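Notebook, bathroom counter bay
27 May 2019

Carried on from last week. The list at the top of the page was: finish the corner where the paper lifted, clean the marble properly, decide on the holder, sort the brushes, write down what we have in stock before anyone orders more. Got through most of it. The stock list is half done.

Paper first. The Oma paper (pale grey ground, darker grey leaves and stems) had come away along the bottom of the back wall, a strip about as long as my hand. Veronika had already tried pressing it back with a cloth on Friday and it had held for the afternoon and then let go again. I peeled it back as far as it would come without a fight, brushed the dust off the wall behind, and put on a thin coat of the Major paste. Left it a few minutes, smoothed it down with the plastic blade wrapped in a duster. Thin is the word here. The first time we hung this paper we used far too much and it came through as a shine on the leaves, and you only saw it when the lights were on.

The paste tub says to let it stand after mixing. I let it stand while I had coffee and it was noticeably less lumpy than the last lot. Tub is now under half. Lid was not on properly when I found it, there was a skin on top which I lifted off and threw away.

Pattern match at the back left corner is still out by the width of a stem. I am leaving it. Duarte wanted to rehang the whole side wall in November and I said no then, and I still think it is a lot of paper to waste on a stem. We have one full roll and an offcut. If Siteo stop carrying the grey we would be matching from nothing, so the roll stays in its wrapper on the top shelf and the offcut is for patches only.

Marble. It is a nice dark red-brown with white veins and it shows everything. Wiped it with plain warm water and a microfibre cloth, then dried straight away with a second cloth. Do not use the vinegar spray on it. There is a bottle of it on the trolley, meant for the sink in the corridor, and it has wandered in here at least once. I have put tape round it with NOT MARBLE on the tape. Viktória asked if the dull patch by the front was from that. Could be. Could also be from the tin of drawing pins that lived there all winter. I tried the stone polish on a bit of it and saw no difference, then tried again with a drier cloth and saw perhaps a small difference. Will look at it in daylight tomorrow.

One thing on the veins. Two people have now scrubbed at the same white vein thinking it was toothpaste. It is a vein. It will not come off.

Gap between marble and paper at the back: ran a finger along it, a bit of grit, nothing serious. Vacuumed with the narrow nozzle. Grit is probably plaster from when the wall was fixed. Siliconing it would look tidier but then the marble cannot be lifted out again, and we lifted it out twice last year. Left it dry.

Laid out again by late morning.
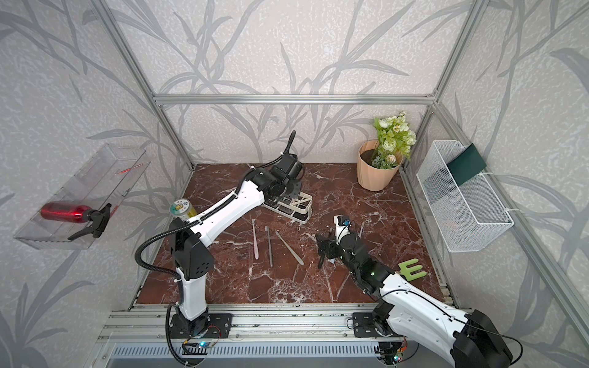

Holder and brushes

Holder is the white one, the rectangular rack with the slots, standing toward the back of the counter about the middle. Pink, dark grey and beige brushes out on the marble in front of it, heads and handles running more or less the same way. The pink is a pale one and I would have said it was the one to lose against this stone, but it reads very clearly. The dark grey is the one that sinks. On the old white counter it was the other way about and the dark grey was the only brush anybody could pick out from the door.

Reasons for going with the white holder over the others on the shelf:

The glass tumbler is out. Brushes lean where they like in it, and it goes over if you catch it with a sleeve. Gergely has caught it with a sleeve.

The round pot with the holes in the lid is a good object but the holes are too tight for a fat handle. You have to push, and then when you want the brush back the lid comes up with it.

The white rack stands square, you can see from the front which slot is in use, and it is light enough to move with a finger. That last is also its weak point. Empty, it slides on the marble. With brushes in it, it slides a bit less. Tried a dot of the clear putty under each corner and it stayed put, but the putty leaves a greasy ring on the stone that took longer to get off than it took to put on. No putty. Try thin rubber feet. Anikó thinks there are some left over from the soap dishes, in the drawer with the picture hooks.

The slots are not all equally kind. A slim straight handle drops in and sits upright. Anything with a swelling in the middle of the handle goes down as far as the swelling and stops, so it stands higher than its neighbour. I do not mind this, it is how they look in a real bathroom, but it annoys Viktória and she has a point for anything where the row is supposed to look even. Rule for now: slim handles in the rack, fat ones in the tumbler on the other counter.

Cleaning the rack: it collects a line of grey muck in the bottom of the slots, same as everyone's at home. A bottle brush is too wide. A cotton bud works, and an old toothbrush works better, and we have those. Rinse it, stand it upside down on a folded towel, leave it an hour. Do not put it back damp on the marble, it leaves a rectangle.

Brushes in general. Counted the box since that is what the stock list is for: 65 brushes, of which a good few have the bristles splayed from being kept head down. They are to be kept head up or lying flat. I have relabelled the box. Splayed ones go in the cleaning bucket and stop being brushes for the counter. Colours we are short of are pale ones, cream and beige and so on. We have more green than we will ever need. Please nobody order a mixed pack again, it is always green.

The Kenach catalogue has a pack in what they call natural shades and I have marked the page. Veronika to ask about price and whether the colours can be picked. She also wants a lilac. Fine by me if it is sold singly.

On keeping them clean. We said last autumn that no brush that has been in anyone's mouth comes into this room and that still stands. Found one on the windowsill this morning with toothpaste on it. Thrown out. If it was yours, it is in the bin and I am sorry about it, but put your own things in the locker.

Layout

For my own memory, so I can put it all back after the floor is mopped. Rack near the centre, back from the front edge, long side facing out. Leave a clear stretch of marble in front of it wide enough for the loose brushes with room between them. If the brushes are pushed close together, the beige and the pink run into one pale lump when you look from the far end of the room. Keep the dark one between them. Angle does not have to be exact. I tried squaring them up with a ruler and they looked like cutlery. Laid by hand, slightly off, they look as if someone had just put them down.

Not putting the mirror back yet. It was doubling everything on the counter and the paper looked twice as busy. Duarte disagrees and would like it written here that he disagrees. Written.

Soap dish and flannel are put away. The flowers in the pot in the back right corner are artificial, by the way, and need no water. Gergely had been watering them.

Lighting is as before, all ceiling lights on, blind down. With the blind up you get a bright bar across the marble after lunch and the white veins stop being readable. I know it is gloomier. It is easier to work in.

Stock list, as far as I got

Brushes: see above, box on the second shelf.
Wallpaper, grey leaf: one roll, one offcut.
Paste: under half a tub.
Cotton buds: 400, in an open bag, now inside a jar.
Paper towels: the carton says 3,000 sheets. I am not checking.
Microfibre cloths: enough, though most need a wash. Blue for the marble, yellow for everything else. Someone has been using them the other way round.
Stone polish: one bottle, nearly full. It will stay nearly full if it goes on doing nothing.
Rubber feet: not found yet.
Tumblers: 2, one with a chip in the rim. Turn the chip to the wall or throw it out.
Still to do: the soap drawer, the towels, and the shelf over the door that needs the steps. Steps are on loan upstairs.

Late afternoon

Went back to the patched paper. Edge is down and flat, no shine that I could see. A faint line where the blade went over one of the leaves a bit hard. Dabbed it with a damp sponge and left it alone. Veronika could not find the place when I asked her to look for it, so it will do.

Anikó came back with the rubber feet. They were with the curtain rings. They are a touch too thick, the rack sits up and you see daylight under it from the front. She is going to try slicing one in half with the craft knife and will stick it on a spare rack first. If it works we do all of them, if not I will ask Siteo whether they have a flatter one.

Tomorrow: dull patch by the front edge, in daylight, with the blind up for ten minutes and then down again. Wash the blue cloths. Get the steps.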